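Zomholm Residents' Association
Minutes of the general meeting, 11 October 2026, Jenier Street Hall
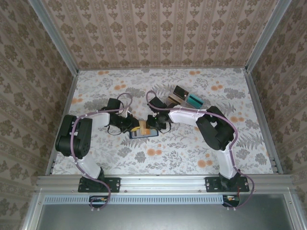 Beige damask paper with grey fern and orange flower fabric.

Chair: Arturo Lombardi
Minutes: hall secretary
Apologies were received from the Murthy Road households and the library.

1. Previous minutes
The minutes of the last meeting were read. One correction: the quote for the side gate was from Triltard Fencing, not from the council. Accepted with that change.

2. Matters arising
The side gate has been rehung. It still sticks after rain and Triltard will come back to plane the bottom edge at no charge. The key safe code has been changed and hirers have been told.
The letter to the council about the kerb outside number 7 has had no reply. Arturo to write again and copy in the ward councillor.

3. Supper room redecoration
The supper room was last painted before the kitchen was put in and the wall behind the urn has started to flake. The meeting had before it two options, paint throughout or paper on the long wall with paint elsewhere.
Those in favour of paper said the room is hired for birthdays and wakes and has always felt like a clinic. Those against said paper would mark where chairs are pushed back. A chair rail was suggested and there was general support for it.
On colour, beige was preferred to green. A large pattern was thought too busy by several people and just right by several others. It was agreed to get a sample length and pin it up beside the servery hatch for a fortnight so hall users can comment in the book.
Curtains to be left until the walls are settled. The present ones will be washed.
Moved that up to $100 be spent on samples and lining paper. Carried, 2 against.

4. Hall bookings
The Thursday dance class has asked to start half an hour earlier. Agreed, provided the playgroup has packed up. The playgroup has said it can manage this in term time but not in the holidays.
A hirer left the heater on overnight. The bond was kept in part and a new sign will go beside the switch. It was asked whether a timer could be fitted. Electrician to be asked when he comes for the exit light.

5. Creek path
The lower section of the path is closed while the bank is repaired. Walkers are going round by Murthy Road, where there is no footpath past the bend. A temporary sign asking drivers to slow down was discussed. The council must approve any sign on the verge, so an application will go in.
Blackberry has come back along the fence. The working bee will start from the bridge end. Bring gloves and long sleeves.

6. Street library
The door of the street library has lost a hinge. It will be taken down and repaired. People are asked not to leave magazines or encyclopedias on the footpath beside it.

7. General business
The piano needs tuning. The last tuner has retired. Names of others to the secretary, please.
It was asked whether the annual fee would go up. No change is proposed before the annual meeting in February.
A member asked that the meeting notice be put up earlier at the shop. Noted.
The lost property box includes 4 umbrellas and a child's raincoat. Anything not claimed by the next meeting will go to the op shop.

Meeting closed at 4.40 pm. Tea was served.

Actions
Arturo: second letter to council on the kerb; verge sign application
Secretary: wallpaper sample, comments book, electrician
Triltard Fencing: gate

Recent items
Creek path closure: map of the detour
Hall hire rates and conditions
Working bee: what to bring
Minutes of the previous general meeting
Playgroup holiday times

This website uses cookies to remember your settings. By continuing to browse you agree to their use. Accept | Read our cookie policy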